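Search this site Enter keywords Go

Call for participants: remote operation of a two-handed robot in simulation

The Ogilvie laboratory at Wimthorpe is recruiting 30 adults for a study of how operators divide work between two robot hands. All trials are run in the Varkinik simulator. No physical robot is used.

An earlier study, completed in January, collected 3,756 trials from trained staff. Policies learned from those trials did well with one hand and poorly when one hand had to keep hold of a handle while the other carried an object. We now need trials from people with no robotics experience.

You will wear a headset and tracked gloves and complete a set of tabletop tasks, including opening a drawer with the left hand while holding a small object in the right. 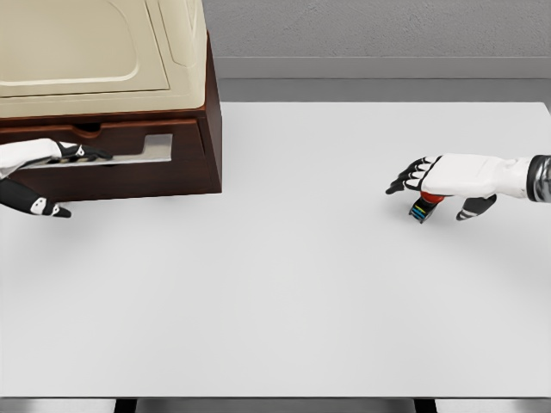
Each session lasts two hours, with breaks, and every participant attends two sessions. Hand movements and task times are recorded. Names are stored separately from the trial data.

You must be 22 or over, have full use of both hands and have normal or corrected vision. People prone to motion sickness should not apply. Travel within Sorkmont is refunded on production of a ticket.

To apply, write to Unnur Mikkelsen at the laboratory, stating your age and which hand you write with.

Contact | Copyright Ogilvie Laboratory, Wimthorpe | Back to top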